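Edunbridge counts the cost of its onion rules

The port of Edunbridge has held 92 containers of imported onions since the new plant health rules took effect, and importers say the paperwork behind the delay was never suited to a crop with so short a shelf life.

Under the rules, each consignment must carry a certificate stating the field of origin, the date of harvest and the treatment used against stem nematode. Certificates issued before loading are valid for 12 days. The crossing from the main supplying ports takes nine, which leaves three for inspection, sampling and release.

Wakana Katayama, who runs the import desk at Clodilen, puts the firm's losses at 3917 crates this season. Most were sold at a discount for processing. The rest went to compost.
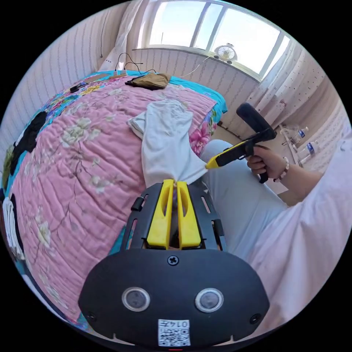 Inspection capacity is the main limit on trade. The port has one laboratory, and samples are tested in the order they arrive, whatever the crop. Importers have asked for coded labels that tie each sample to its certificate, of the common kind that sets a short printed number above a QR code, as on the white label between the gripper's two round sensors. At present the reference is copied by hand - twice - and a wrong digit sends the sample back.

Tanveer Ghauri, a grower who supplies the wholesaler Yoshida, takes the other side. Domestic onions have sold well since the rules began, and he wants them kept through May, when the early crop is lifted. Retail prices have risen in the meantime.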